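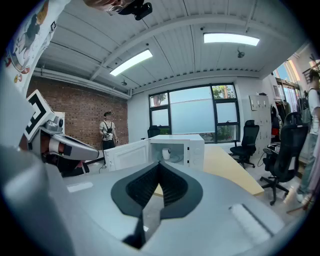 Tuesday at the studio

Hi, Radwa Benkirane again! We had the big room until 6. I love this place: brick wall, a large window with trees behind it, and a white microwave that gets more attention than the rest of the furniture put together. My tea went in for 20 seconds, then another 15, and I still forgot to drink it.

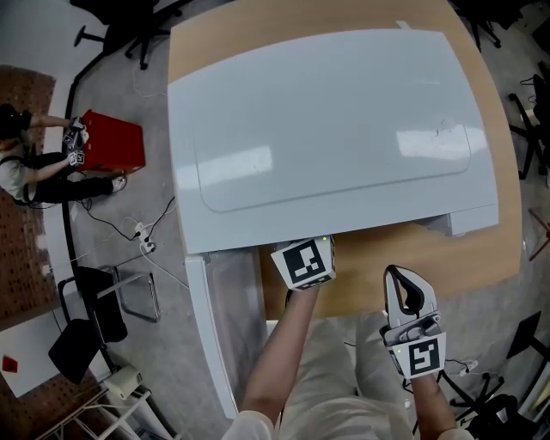 Big white plastic panel on the wooden table, with a few little scuffs and plenty of shine from the lights.

More pictures in September, once I've sorted the Tullau ones!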